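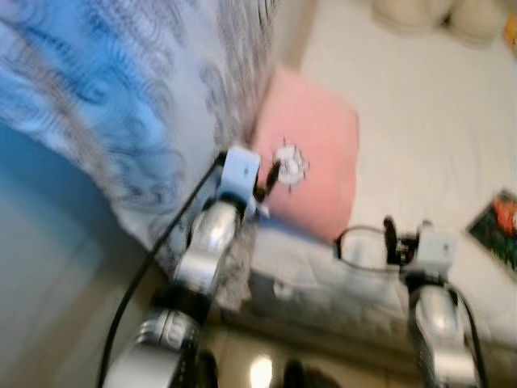 A pink pillow on the bed.

THE RECOUNT AT GISELL

The Electoral Commission of the Province of Gisell convened at nine in the morning to consider the matter of the district of Ziren, where the margin stood at 105 votes. The hearing was closed to the public. The minutes recorded that both delegations were present and that both had declined coffee.

The delegation of the Softić List submitted that two ballot boxes had arrived at the counting hall without seals. The delegation of the Fimari Union replied that the seals had been present in May, when the boxes were issued, and that wax was known to soften in warm weather. The Commission took note of both statements.

The presiding member asked that the boxes be brought in. They were set on the long table beneath the portrait of the first governor, and the clerk read the inventory numbers aloud. One number did not agree with the register. The clerk read it again, more slowly, and it still did not agree.

A recess was ordered. In the corridor the delegates stood at opposite windows and watched the square, where people had been gathering since dawn with folding chairs and umbrellas. They carried no banners - the permit did not allow for them - and they made very little noise.

When the session resumed, the presiding member read the decision from a single sheet. The vote in Ziren was annulled. A new vote would be held within the period provided by law, and the outgoing council would remain in office until then. Two members dissented. Their reasons would be attached.

The Fimari delegates signed at once. The Softić delegates asked whether a signature meant agreement or merely attendance, and were informed that the form made no distinction. They signed also.

The clerk entered the date, 15 Jun 2020, blotted the page and carried it down to be posted on the door. Outside, the people in the front row stood up from their chairs to read it.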